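Clemstead Public Library
Meeting and Study Rooms: Frequently Asked Questions

Last revised September 7, 2025

The library maintains rooms at the Main Building and at the Bastis Branch for use by residents, groups and organizations. The answers below apply to both locations unless stated otherwise. The full text of the Room Use Policy is kept at each service desk and takes precedence over this page.

## Reservations

**Who may reserve a room?**

Any adult holding a current Clemstead library card may reserve a room. Residents of Flirudthorpe may do so under the shared borrowing agreement and should bring proof of address the first time. Cardholders under 18 may use the study rooms without a reservation when one is open, but may not reserve a meeting room.

**How far ahead may I book?**

Meeting rooms may be booked up to 60 days ahead. Study rooms may be booked up to seven days ahead. Requests are handled in the order received, and no group is given a standing claim to a particular evening.

**How do I make a reservation?**

Reservations may be made at either service desk, by telephone at extension 216, or through the library website. A request is not final until a confirmation number has been issued. Please have that number ready when you arrive.

**May I book the same room every week?**

A group may hold up to four dates in the Seok Room at one time. Once a date has passed, another may be added. This limit was put in place last October, when most weekday evenings had been taken for the whole season – it will be reviewed again next year.

**What happens if I am late?**

A room is held for 15 minutes past the start of the booking. After that it may be given to the next person waiting. If you call ahead, staff will note the delay and hold the room for up to 30 minutes.

**How do I cancel?**

Please cancel at least one full day before the booking. Three missed bookings within six months will result in a 90-day pause on new reservations under that card.

## Using the Rooms

**Which rooms are available?**

The Main Building has the Seok Room, which is the larger meeting room, and four study rooms on the second floor. The Bastis Branch has one meeting room. Study Room 11, which appears on some older maps of the building, is now a staff office and cannot be reserved.

**May we move the furniture?**

Tables and chairs may be moved within a room. They may not be taken into the hallway or brought in from the reading areas. Lift furniture clear of the floor when moving it, and return it to the layout posted beside the door. Groups that need open floor space should add 15 minutes to each end of the booking for setting up and putting back.

**Is sitting or working on the floor permitted?**

Yes, provided that the door and the path to it remain clear. Mats and cushions must be brought by the group and taken away afterward. Tape may not be applied to any floor. 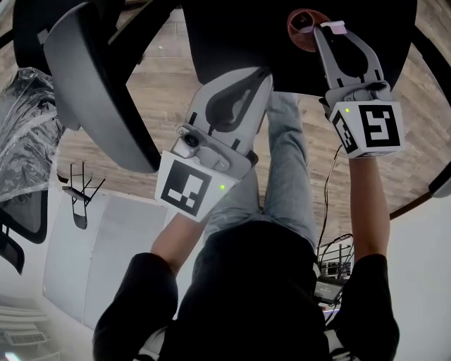 One reader wrote to ask whether the 15 minutes for putting furniture back counts toward the two-hour limit on study rooms, as her group had been told two different things at the desk. It does not. Setup and cleanup time is added to the booking and is not charged against the limit. Staff at both locations have been reminded of this rule.

**Is food allowed?**

Covered drinks are allowed in all rooms. Light food is allowed in the meeting rooms only. Cooking, open flames and alcohol are not permitted. Trash should be placed in the bins in the hallway.

**May we play music or show a film?**

Music may be played at a level that cannot be heard in the reading areas. Groups showing a film are responsible for obtaining any public viewing rights that apply.

**May we charge admission?**

No. Meetings held in library rooms must be free to attend. Groups may recover the cost of class supplies from their members, but sales of any kind require written approval.

## Fees and Damage

**Is there a charge?**

There is no charge for residents or for nonprofit groups. Businesses pay an hourly rate for the meeting rooms, and the current rate is posted at the service desk. Payment is due when the booking is confirmed.

**Who is responsible for damage?**

The cardholder who made the reservation is responsible for the room until it has been checked by staff. Please report any damage you find on arrival – otherwise it may be recorded against your booking. Damage reports are made on Form 2438, available at both desks.

**May I appeal a charge?**

Yes. Appeals must be made in writing within 30 days of the notice. Address them to the Library Office, P.O. Box 2287, Clemstead, and include a copy of the notice and your confirmation number. A written reply will be sent within three weeks.

## Access

**Are the rooms accessible?**

All meeting rooms are at street level. The second-floor study rooms are reached by the elevator beside the children's area. Hearing loops are installed in the Seok Room and at the Bastis Branch, and receivers may be borrowed from the desk.

**Can we stay after closing?**

No. All rooms must be empty 10 minutes before the library closes. An announcement is made 30 minutes before closing.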